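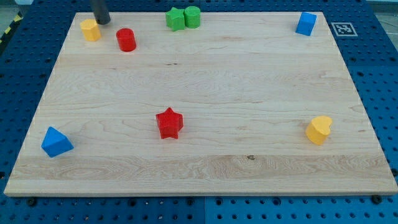 Notifiable Disease Counts: Frequently Asked Questions

Gillville District Health Office, Surveillance Unit

What counts as a case?

A case is a person, not a test. If the same person has several positive results within 30 days, the results are merged into one case. A positive result after day 30 is entered as a new case unless the treating clinic reports it as the same illness.

What is the difference between "confirmed" and "probable"?

A confirmed case has a positive laboratory result from an approved method. A probable case meets the symptom definition and has a known link to a confirmed case, but has no laboratory result. The district total includes confirmed cases only. Probable cases are listed in a separate column of the weekly table.

Which date is used in the charts?

The date symptoms began. If that date is missing, the specimen date is used, and if that is also missing, the date the report reached this office. The line list shows which of the three was applied (field DATE_TYPE).

Why did last week's number change?

Reports arrive late. Laboratories have 4 days to send results, and paper forms from small clinics can take longer. Each case is placed in the week it belongs to, so earlier weeks go up as reports come in. They can also go down when duplicates are removed or a case is moved to another district. Figures for the latest 11 days are shaded gray in the charts and should be read as incomplete.

Are Jurimville residents included?

Cases are counted by home address. A Jurimville resident tested in Gillville is counted in Jurimville. Students are counted where they live during the term. People with no fixed address are counted where they were tested.

How is a death assigned to a disease?

The disease must appear on the death certificate as the underlying cause or a contributing cause. A positive test alone is not enough. Certificates are coded by Huiling Fang and checked by a second coder. Deaths still being coded are left out of the table until both codes agree.

Why does your total differ from the hospital's?

Hospitals count admissions. One person admitted twice is two admissions and, in most instances, one case. Hospitals also include patients from outside the district.

Why are some age groups shown as "<5"?

Small counts can identify people. Any cell from one to four is masked, and a second cell in the same row is masked as well so that the first cannot be worked out by subtraction. Zero is shown as zero.

Did the August change of system affect the data?

Yes. Records were moved to Plarico in August, and 55 records failed the import check on the address field. They were re-entered by hand by Ziad Smadi and Chunhua Cao. Case numbers issued before the move keep their old format.

Can I get the data as a file?

The weekly table can be downloaded as CSV after 2 p.m. on the day of release. Requests for record-level data go to Bastian Seidel and need a signed data use agreement. Names, street addresses and full birth dates are not released.

How do I report an error?

Write to the Surveillance Unit, attention Mingxuan Yin, with the table name, the week number and the figure in question. Corrections are recorded in the change log below the table.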